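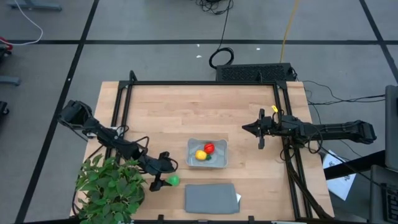 Two-arm table cell with tray, toy produce and folded cloth.

Section 7: Good practice at the table

You have the arms bolted up and the software talking to them, so now comes the fun part! Sorting toy fruit into a tray is a great first job for a Fledari two-arm cell. It is forgiving, it is quick to reset, and it shows up bad habits early. The rules below come from the Rarkitz house standard, trimmed to what you need for a tabletop.

Before you power the arms

1. Clear the tabletop of everything that isn't part of the task. Screws, tape rolls and coffee cups all go somewhere else.
2. Put the tray or bin down flat, inside the reach of both arms.
3. Run your hand along each arm's cables from the shoulder to the wrist. Every joint needs enough slack to turn through its full range without pulling.
4. Check the floor behind and beside the table. Coil spare cable and move it out of the walkway.
5. Find the stop button, press it, and release it. Do this at the start of every session, even if you did it an hour ago.

Note: Anything with air vents needs open space over it. Don't drape cloths or stack paper there.

First moves

6. Set the speed limit in Clatska to 70 percent or less. You can go up to 100 later, once a full run has gone through without a stop.
7. Open and close each gripper with nothing between the fingers. Watch the tips. They should meet evenly, with no twist.

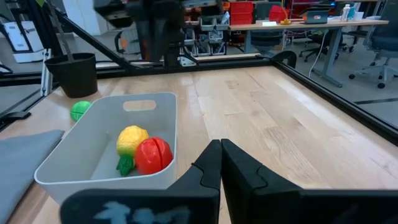
If one finger arrives before the other, stop there and redo the gripper zero before you go on. A gripper that closes crooked will still pick up a soft toy, so the fault can hide for weeks and then ruin a whole batch of recordings.

8. Jog one arm at a time over the bin and down toward the rim. Leave a finger's width of clearance on the first pass.
9. Pick a piece, lift it straight up, and only then move sideways. Bumpy shapes like a pineapple are wonderful for practice because they sit differently in the fingers every time.
10. Bring in the second arm last. Give each arm its own side of the table and let only one at a time into the shared middle.

CAUTION: Never reach in for a stray ball while the arms are live. Press stop, wait until both arms are still, then pick it up.

CAUTION: If Mondal shows code 704 (joint load too high), do not clear it and carry on. Look for a snagged cable or a finger pressing on the bin wall first.

Between runs

Put the pieces back in new spots each time, and turn a few of them over. Variety is what makes your recordings worth keeping, and it's a pleasure to watch a cell handle a layout it hasn't met before! Plan on roughly 100 runs before you change the task. Write down every stop in the log, including the ones that seem silly, with the joint and the speed setting beside it.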